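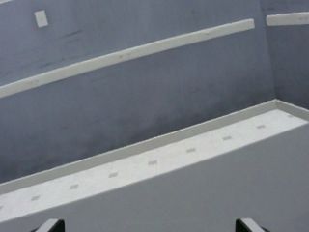
青灰色の壁と白いレール。レールは角の手前で終わる。

作業ノート 2/28/26
芸能インタビュー引用追跡、第2期分の照合

前回の続き。トーク番組「Rarkudel」での発言が、芸能ニュースの見出しと本文でどう書き換えられるかを追う作業。対象は兄妹デュオRullachの出演回から派生した記事。収集済みは330本。うち132本は配信元が同じ転載なので、照合の対象から外して別表に移した。削除はしていない。転載先で見出しだけ差し替えた例があり、後で見出し単独の集計に使う可能性がある。

音源の扱い
番組の公式書き起こしは使わない。言いよどみと笑いが落ちているため。音源から起こし直した版を正とし、記事側の引用をそれに当てる。起こし直し版には発話の開始時刻を付け、聞き手の質問も残した。質問を落とすと、本人が自分から言い出した話なのか、聞かれて同意しただけなのかが判別できなくなる。前期の表ではこの区別がなく、今期から列を追加した。列名は「発話契機」。値は自発、応答、同意、不明。

起こし直し版の表記について。兄妹の発言が重なる箇所は行を分け、開始時刻を同じにしてある。重なりの片方だけを引用した記事は、もう一方が聞こえる箇所かどうかを備考に書く。笑いは(笑)で統一せず、誰の笑いかを書く。記事のほうの(笑)は書き手が付けたもので、音源の笑いと位置が合わないことが多い。

引用の分類
従来の分類は次のとおり。

A 逐語。助詞の脱落程度の差は許容
B 縮約。途中を省いたが順序は同じ
C 合成。離れた発話を一つのかぎ括弧に入れたもの
D 言い換え。かぎ括弧内だが該当する発話がない
E 由来不明

BとCの境界が今日の主な問題。省略が質問をまたぐ場合、順序は同じでも答えている対象が変わる。Schwaigerはこれを全部Cに入れる立場、こちらはBのまま備考で処理する立場だった。実例を並べて見直した結果、質問をまたぐものはCに統一する。Bのままだと、読者が一続きの発言として読むという点が集計から見えなくなる。既に付けたBのうち該当するものは付け直し。付け直した行は旧コードを隣の列に残す。

実例の控え
妹が学校時代の昼休みについて話した箇所。音源では「一人で食べる日もあった」と言い、聞き手が別の質問を挟み、その後に「つらかったのは移動のほう」と続く。移動はツアーの移動の話。Delsteadの記事はこの二つをつないで「一人で食べる日もあった。つらかった」とし、見出しは「孤独な学校時代を告白」。旧コードB、新コードC。発話契機は前半が応答、後半が自発。見出しの「告白」は引用ではないので分類の対象外だが、動詞の表には入れる。

同じ箇所を扱った別の記事は、昼休みの部分だけを引き、つらいという語を使っていない。逐語でA。本文の分量はDelsteadの半分に満たない。並べると差が分かりやすいので、報告に載せるならこの組にする。ただし番組側の音源引用の許諾がまだなので、載せるとしても時刻表示だけになる。

兄の発言は引用される率が低い。本文に出る場合も「兄も同意した」の形が多く、音源を聞くと同意していない箇所が混じる。「うん」という相槌を同意と取るかどうか。相槌だけの場合は、同意の根拠として数えないことにした。首を振ったかどうかは音源からは分からない。動画版が出ていれば別だが、この回は音声のみ。

見出しの動詞
「告白」「激白」「吐露」「明かす」「語る」を別々に立てる。前期は「告白系」でまとめていたが、媒体ごとの使い分けが消えていた。Delsteadは「明かす」を交際の話題に使い、家族の話題にはほとんど使わない。偶然かもしれない。媒体ごとの本数が揃っていないので、今の段階では比較しない。
動詞のない見出し(体言止め、引用のみ)は空欄にせず「なし」と入れる。空欄は未処理の意味で使っているため、混ぜると後で区別がつかない。今日、空欄のままの行をいくつか見つけて埋めた。

照合ツール
Kerrの文字列照合は、かぎ括弧の入れ子で落ちる。「彼女は『もう大丈夫』と言った」という引用の中の引用を二本と数え、内側だけを発話に当てにいく。内側の括弧を一時的に別の記号に置き換えてから流すと通る。置き換え後の記号が記事本文に元からないことを先に確認すること。前処理に追加済み。

もう一つ。Kerrは先頭から1,000字で本文を打ち切る設定になっていた。芸能記事は短いので見落としていたが、出演回のまとめ記事では後半の引用が丸ごと抜ける。打ち切りを外して再実行。引用の抽出数は増え、増えた分はすべて未分類のまま。類似度の閾値は変えていない。閾値と打ち切りを同時に動かすと、どちらの影響か分からなくなる。

翻訳を経た記事
英語媒体の記事を日本語に訳し、それをさらに別の媒体が引いているものがある。Rullachの回では海外ファン向けの英訳が先に出回ったらしく、日本語の発言が英語を通って日本語に戻っている。文字列照合ではすべてDになる。内容としては合っているものも多いので、Dに入れると言い換えの率が不当に高く出る。新しくF(再翻訳)を設ける案と、Dの下に枝番を付ける案。Schwaigerは枝番に反対。理由は、経路が確認できない記事でも語感だけで再翻訳と判断してしまうから。もっともなので、Fは経路が確認できたものに限り、確認できなければDのままとする。
経路の確認は、記事中の出典表記か、英訳側に固有の誤訳が引き継がれていることのどちらかで行う。今回の手がかりは「地元の友達」が「近所の人」になっている箇所。音源では前者、英訳は neighbors、戻った日本語が「近所の人」。この語が出る記事はFとしてよい。

二重コーディング
2人で独立に付け、突き合わせる手順は維持。今日の不一致はほとんどがB/Cで、上の取り決めで解消する。残りはDとE。記事が「関係者によると」と前置きして本人の発言を引く場合、番組由来かどうかが決められない。音源に近い発話があればD、なければE。近いかどうかの判定は閾値に任せず、両者が聞いて決める。意見が割れた行はEに寄せる。

個人情報まわり
番組中で兄妹が一般の知人の名前を出す箇所が一つある。起こし直し版では伏せ字にしたが、記事側の抽出表に実名が残っていた。表からも消し、元の取得ファイルは閲覧を制限したフォルダに移した。集計には影響しない。私生活の内容についての当否は扱わない。泣いたかどうか、友人がいたかどうかは調査の対象外で、扱うのは発言と記事の差だけ。報告の草稿にここを踏み越えた文が一つあったので削った。

未処理
・打ち切り解除で増えた引用の分類
・旧コードBの付け直し。前半は終了、後半はSchwaiger担当
・転載記事の見出し差し替えの有無。目視で進める
・番組側への許諾の再依頼。4月の報告に間に合わなければ実例の組は時刻表示のみ
・Kerrの前処理の変更点を手順書に反映
・「激白」が引用符の中に入っている見出しの扱い。本人の語ではないのに発言の一部に見える。動詞の表に入れるか、Dと同じ扱いにするか決めていない

追記。Fの定義を書いた後で、英訳を見たうえで音源も聞いたと明記している記事が出てきた。引用は音源と一致。経路に英訳が入っていても文字列が合っていればAでよい。Fの条件に「音源と一致しないこと」を加えた。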